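19th April
by Hermine Hubmann

So the district council has finally told the roads director in Ercombe to stay home while they look into the resurfacing money, and I have been thinking about it all week, probably more than is good for me.

I only know what was read out at the public meeting, and I went mostly for the company. The clerk said 31 invoices are being looked at, all from one contractor, Pruvosmont, and all signed off since February. He is suspended on full pay and he says he did nothing wrong. Fair enough – I would want people to wait before deciding about me, too.

What bothered me was how short the answers were. A man behind me asked who is running the office in the meantime and was told a name would be given "in due course". My street has been waiting for its patching for two winters now (if you have driven up to the bakery you know the hole I mean!) and I would dearly like to know whom to call.

The full statement is pinned up at the library, and there were up to 100 of us squeezed into that hall, so do come early next time.
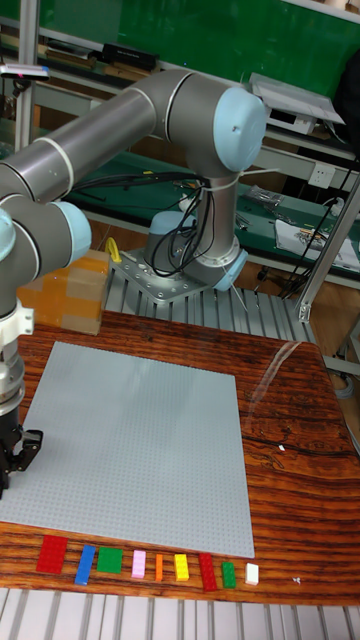 What I'll be asking at the next meeting

Contact Hermine | © Hermine Hubmann | Back to top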